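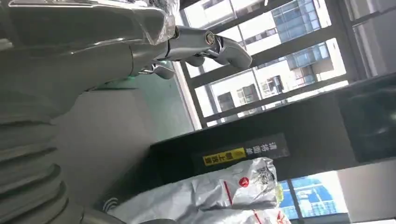
May 27, 2026

Tinar gripper kit on trial from Jodlow, list price 2,999, return window still open. Notes so far.

Task is picking foil bags from a pile and placing them in a tote. Two fingers, the lower one shorter than the upper, which turns on the capped bolt at the wrist. The makers call this a feature for getting under flat edges. On stiff cartons I would agree. On crumpled foil the upper finger tends to skate before it bites.

204 attempts at default force, 17 drops. Most of the drops came at the start of the lift, bag held by a single fold. Closing speed down one step helped a little. Force up one step did not, and creased the print.

Wrist view is usable, but glare off the foil upsets the bag outlines when the window light is strong. Hayat software lets you fix the exposure – the setting is two menus deep and resets on restart. Reported to Windora, who handle support. No reply yet.

Manual is thin. Page 5 gives the bolt torque in one unit and the table at the back in another. Used the table.

To do: repeat at the lower speed with blinds down, same pile. Ask Jodlow for a price on rubber finger pads.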